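Imprimir | Enviar por correo electrónico

3.2. Superficies de corcho y confort acústico en talleres compartidos

El revestimiento de corcho en planos de trabajo se ha estudiado sobre todo por su comportamiento térmico. En el proyecto Urkunmont se atendió a su efecto sobre el ruido de impacto en los talleres de Unmont, donde 42 usuarios respondieron un cuestionario al término de la jornada. La encuesta constaba de 17 preguntas, cuatro de ellas relativas al sonido de herramientas apoyadas o caídas.

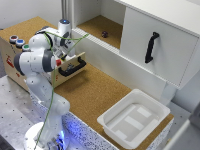 Figura 4. Tablero con superficie de corcho y, detrás, caja de madera clara con la cara superior del mismo material.

Según una de las respuestas abiertas, el golpe seco dejaba de molestar, pero la conversación de los puestos vecinos se oía entonces con mayor claridad. Otras tres respuestas coincidieron en este punto, que el cuestionario no había previsto.

El resultado es compatible con lo descrito en el informe interno de Udex para salas de 20 puestos. Queda pendiente separar el efecto del revestimiento del atribuible al mobiliario, cuestión que se aborda en el apartado 3.3.

Buscar en este número Ir

Artículos relacionados
Ruido de impacto en aulas de dibujo
Imrie: criterios para la elección de tableros
Mantenimiento del corcho en espacios de uso intensivo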